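Home | Kitchen notes | Market | Past letters | Contact
Reading time: 2 minutes

Jars again, and what to put in them

In the August letter I asked our readers in Brasbridge how they keep nuts at home. I received 22 answers, and I thank you for all of them. Many of you still use the paper bag from the shop, folded two times and closed with a clothespin. I did this also for many years, until the moths came.

Now I prefer clear glass. With a tall jar I can see from the door how much is left, and I do not buy peanuts when I already have peanuts. Before filling, I wash the jar in hot water and let it stand open for 8 hours, normally overnight. A jar that feels dry to the finger can still be damp under the neck.

A reader from Karnivville wrote that she sorts her nuts on the table before they go into glass, with a small bin near her hand for the shells and the bad ones. I like this method very much. One old nut can give its taste to the whole jar.
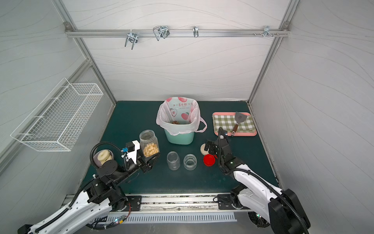
For the bin, a thin bag folded over the rim is enough, and it should be taken out the same evening. Shells do not smell, but food scraps do.

The shop Ratari has wide jars again, sold in sets of 3. The Lại market stall will take back clean jars without lids until 10 in the morning, so please do not throw them away. If your jar has a thread at the neck, bring it along and try the lids there, as the sizes are not all the same.

Next time I will write about dried beans.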